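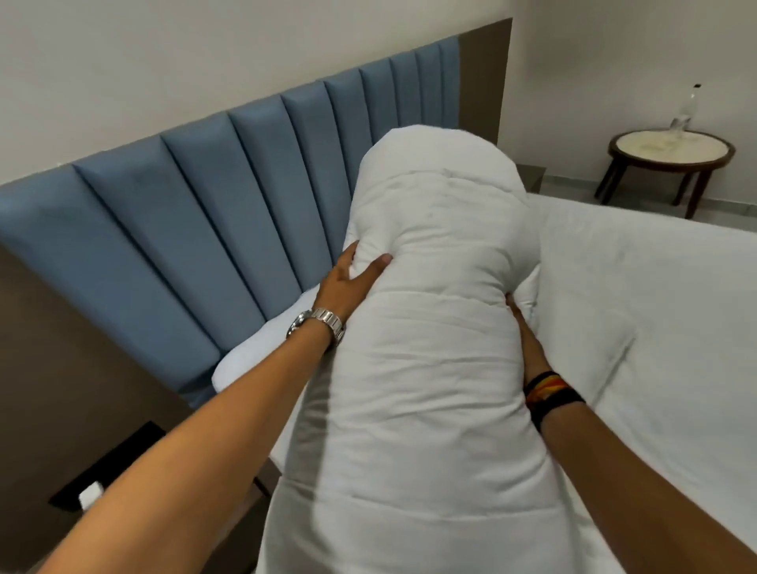
No. 40, page 3

The duvet goes last

Ľubica Hudec makes beds for a living, and she has opinions on how it must be done. I met her in the kitchen of the guest house Drornine, where she has worked since the house opened its second floor. Between two rooms she gave me tea and one hour of her time. Her own bed, she told me, is made every morning before she drinks anything.

She did not plan this work. She came to it from the laundry Kratochvíl, where she spent her first years at the ironing machine and later at the folding table. "In the laundry you see only the cloth," she says. "You do not see the bed, and you do not see the person who sleeps. I folded sheets for a long time and I had never asked myself which side the guest will pull first."

The first thing she wanted to talk about was the rolling. Many people, when they change a bed, throw the duvet on a chair or on the floor. Ms. Hudec does not like this. She rolls it into a thick column and takes it in both hands, one on each side, and she can also stand it upright on the bed for a moment while she looks at the rest.

"A duvet in a heap is a big animal," she says. "You cannot carry it and you cannot see past it. When it is rolled you can put your arms on it and it goes where you want. I roll from the foot to the head. My colleague rolls from the side, and we have discussed it more than we have discussed our children."

The colleague is Drahomíra Zeman, who came into the kitchen at this point to look for a key. She stayed for a few minutes, standing. She rolls from the side, she explained, for the reason that the filling inside a quilted duvet moves less in this direction. Ms. Hudec listened with patience and then shook her head.

"The filling is held by the seams," she said. "It is sewn. Where should it go?"

"It goes to the corners," said Ms. Zeman. "It always goes to the corners." Then she found the key and left.

I asked about the covers, as this is the part that most of us hate. Ms. Hudec turns the cover inside out and lays it flat, with the opening at the foot. The duvet is placed on it, and both are rolled together from the head. At the end the opening is turned around the roll, and everything is unrolled again. She learned it from a leaflet that came with the covers from Grernisari, and at first she did not believe it. She tried it at home in the evening, with the door closed, so that her husband would not watch.

"The first time I made a knot," she says. "The second time it was right. Now I do not think about it, my hands are thinking."

Does she take off her watch or her jewelry for such work? She laughs at the question. Some colleagues leave everything in the locker, she says, and others wear what they always wear. She only asks that there is nothing with a sharp hook, as one pulled thread in a white cover is seen from the door.

We came then to headboards, a subject on which she is less calm. Upholstered ones are now in fashion, and the ones with deep vertical channels are, in her words, "very beautiful and very hungry." They eat dust, hairpins and once an earring, which was returned by post. She cleans the channels with the narrow nozzle of the vacuum cleaner, from the top down, and after this she goes over the padding with a dry brush. Water she uses only on a spot, with a white cloth that cannot give color. Blue fabric is kind to the cleaner, she finds. Light gray is not.

"People lean there with their wet hair," she says. "They read, they look at the telephone. The head leaves a shadow, every night a little. If you brush each week, the shadow does not come. If you wait until October, you will have to call somebody."

The somebody is in her case the firm Flulport, which comes with a machine and asks a price she did not want to see in print.

How many beds has she made? She does not know for her whole life, but one year she wrote a line on the calendar for each, and the sum was 566. That was a quiet year, with the second floor closed for painting. In a good one it can be much more.

Before I left, she wanted to correct one thing. She had said earlier that the pillows are not important, and this was not exact. They are important, but they come before the duvet and they must be shaken at the window, also in winter. Then the duvet is opened from the roll, pulled flat to the corners, and left alone for a while with the window open.

"Do not cover it immediately with the bedspread," she said. "It has to breathe out first. Write this, please, because Drahomíra will read it."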